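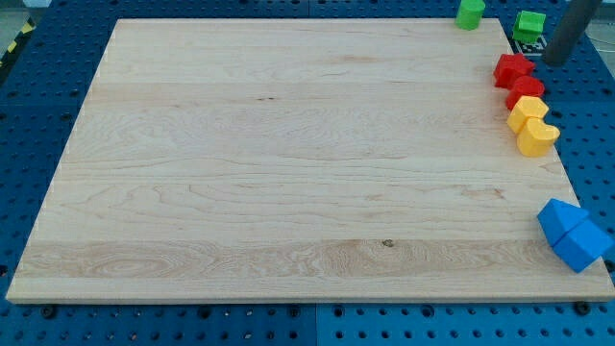
Colored blocks in pairs along the right side of the board, middle of the board clear. Cell 2, Nesby open day.

From: Arnulfo Valderrama
To: cell-users list
Date: Sunday, February 22, 2026
Subject: Re: [cell-users] Nesby open day, block sorting demo

Replies inline. I was at the Nesby visit for the full afternoon and spent most of it at cell 2, so I can answer the setup questions. For the Burkura conveyor stand, ask someone who stayed in the front hall.

On Saturday, Zieliński wrote:
> I missed the open day and only have the one picture that went
> out with the announcement. Three things I'd like to know before
> we decide whether to copy the layout:
>
> 1. Is the board fixed or just resting on the pegboard?
> 2. Where does the cell take its reference from? I see one marker
> near the green pieces and nothing else.
> 3. Were the blocks placed by the arm or by hand?
>
> Also, has anyone got numbers on repeatability? The handout gave
> a cycle count and no spread.

1. Resting. It goes down flat on the blue panels and the operator pushes it back by hand until it feels square. The two black bolt heads at the near edge stop it from creeping toward the front. They don't clamp anything. I asked about side stops and was told there were none, so a hard push on the left or right edge would move the board. Nesby say they re-teach after any knock. For a demo cell that is acceptable. I would not run it that way overnight.

Note also that there is a seam between two panels under the board, and you can see it in the strip along the front. If your panels are not level with each other, a wide board will rock. Check with a straightedge before you blame the arm.

2. One marker was all they showed us. It is black and white, lies on the blue panel near the top right corner of the board, and in the picture a green block is sitting over part of it. I raised this on the day. The answer was that the marker is read once at startup and the pose is then held until the next restart, so covering it later makes no difference to the run. My own view is that a second marker on the far left costs nothing and lets you catch a shifted board. Rullance do it that way on their bench and the check adds 3 seconds to startup.

3. Both, depending on which run you saw. The start positions were set by hand between groups. The sort itself was done by the arm – one pair per color, green at the top, then red, yellow and blue going down. The star and the heart took the most attempts, which you would expect with a two-finger grip and no flat parallel sides to close on. The upright green cylinder gave no trouble while I was watching.

On repeatability: the handout figure was 2,515 picks since the cell was commissioned. I asked for the spread and they did not have it to hand. They did say that the last 9 failed picks were all logged by shape, and they agreed to send the log. I will forward it to the list when it arrives.

Some of the pieces overhang the right edge of the board onto the pegboard. If you copy the layout, be aware that a piece across that edge is supported at board height on one side only. I would shift the column to the left until every piece sits fully on the wood. There is plenty of room for it.

One question back to you: are you still on the older gripper pads? The Nesby people changed theirs in February and said the new ones hold glossy plastic better, but they had no comparison data. If you have a set of each, a short test on the red pieces would be useful.

Arnulfo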